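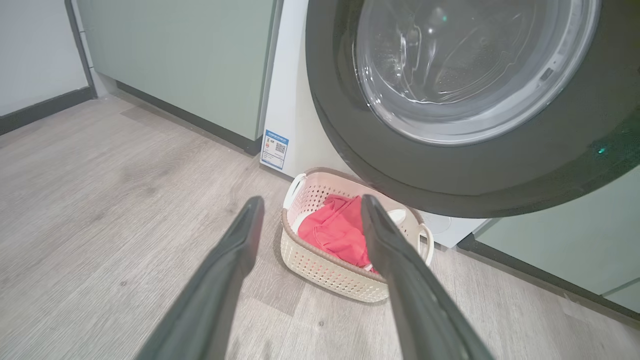 Haushaltstipps aus der Forschung: Waschmaschine beladen lassen

Die Arbeitsgruppe um Weidong Qin und Xuelian Tan in Prorville hat untersucht, wie ein Greifarm das Beladen eines Frontladers aus Demonstrationen lernt. Das Verfahren heißt Duan. Trainiert wurde mit 3.000 Durchgängen in eingerichteten Wohnungen. Mit 1.000 Durchgängen blieb die Tür die häufigste Fehlerquelle, der Korb dagegen kaum noch.

Für die Aufstellung zu Hause lassen sich daraus einige Punkte ableiten:

Korb vor die Maschine stellen, aber außerhalb des Schwenkbereichs der Tür. Starre Körbe mit fester Oberkante sind weichen Säcken vorzuziehen.

Wäsche locker einlegen. Ineinander verdrehte Teile werden als ein Stück gegriffen.

Kleinteile wie Socken ins Wäschenetz geben.
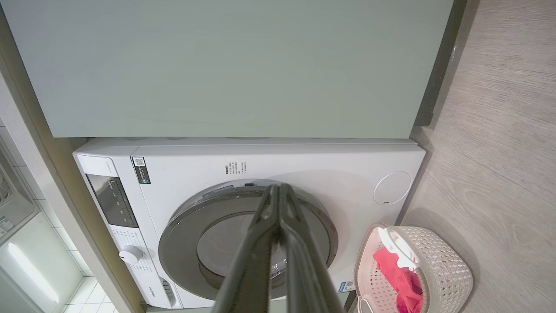

Beim Türgriff ist der Anfahrwinkel entscheidend. Duan teilt das Öffnen in 3 Phasen: Annähern, Kontakt, Ziehen. Die Kontaktphase wird mit verminderter Geschwindigkeit gefahren. Getöntes Glas und Spiegelungen erschweren die Tiefenschätzung; diffuses Licht von der Seite verringert die Streuung.

Eingebaute Geräte benötigen mehr Demonstrationen als frei stehende. In der Auswertung waren es je Küche 16 zusätzliche Durchgänge, bis die Fehlerquote wieder auf dem Ausgangswert lag. Die Programmwahl per Drehknopf wurde nicht untersucht und bleibt Handarbeit.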